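Desk rebuild, continued. The old top is out. The new one is a light gray matte surface, ordered from Furum, replacing the gloss white one that threw window glare straight at the monitor.

Gloss was the wrong spec for a room with a tile floor. Light comes in low, hits the tile, and arrives under the monitor. Matte on the desk removes one of the two bounces. The tile stays.

Keyboard notes, for those who asked in the last thread. Low-profile, dark gray, staggered rows. Moved over from a tall board with a wrist rest. Total typing height dropped enough that I lowered the chair one notch and took the rest off the desk.

Typing log, same text each time, 731 words. First 5 runs on the low board were slower than the tall one. Errors clustered on the bottom row and the right-hand punctuation. By the end of the second week the error count matched.

Placement: keyboard goes right of center. I keep paper on the left and write on it more than I type before noon. Centering the board on the desk means reaching over it all morning.

Cleaning. Matte surfaces hold skin oil and show it as a darker patch where the wrists land. Drikton spray left a film. Plain water and a drop of dish soap did not. Wipe, then dry with a second cloth.

Crumbs: turn the board over, tap the back, brush along the rows. Compressed air pushes debris under the caps on anything this shallow.

Still open: a cable tray. The Paisan one clamps to the rear edge and needs more overhang than I have. The Flarent one screws in from below. Will decide in August.

Current state, 27 June 2022.

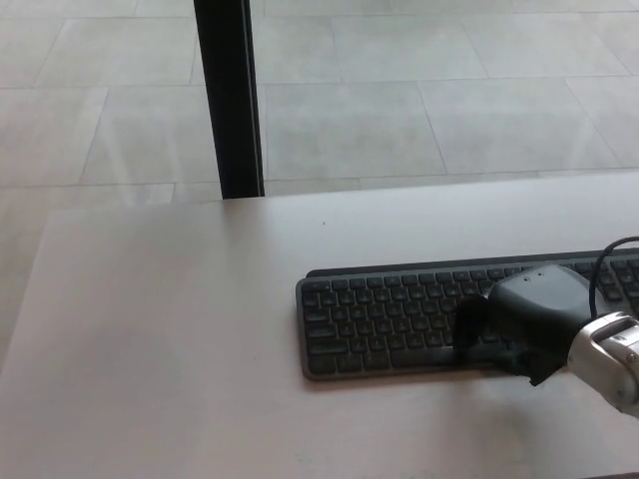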